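Wenus Laundry Team — progress report, October
To: Jean Pollock
From: Rory Skinner, student lead

Quick one before Tuesday's meeting, full budget sheet to follow from Keir.

Where we are: arm is up and running, both fingers rebuilt after the old pads kept slipping on thin knits. We now have 178 recorded runs on folding, most of them from the after-school sessions. Target for the term was lower so happy with that. Hem picks are the main job right now — get hold of the bottom edge of a shirt, all layers, and dont let go. Striped navy top on the yellow cloth is our standard test, everybody trains on it first.
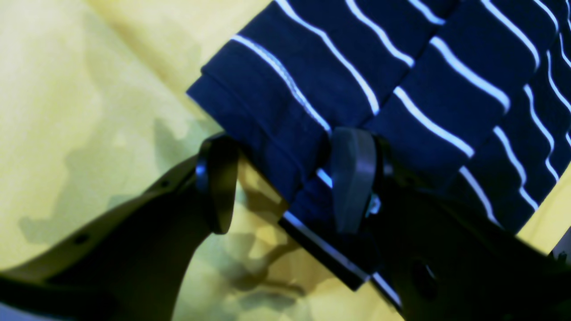

Sleeves are harder. Fraser has them working from one side only and the other side still fails more than it should. Tsutomu thinks its the approach angle, Fraser thinks its the pads. Will test both.

Money: spent $2366 so far. Biggest item was the replacement motors from Selalik, two of them, plus shipping. Nothing left over for spare pads, so we are printing our own for now.

Problems: lost four sessions to the room being double booked. Also one laptop down, Tsutomu is using his own untill it's fixed.

Next: sleeves, then towels, then a full fold start to finish for the open evening. Need a yes or no from you on the second camera — Keir has the quote.

Rory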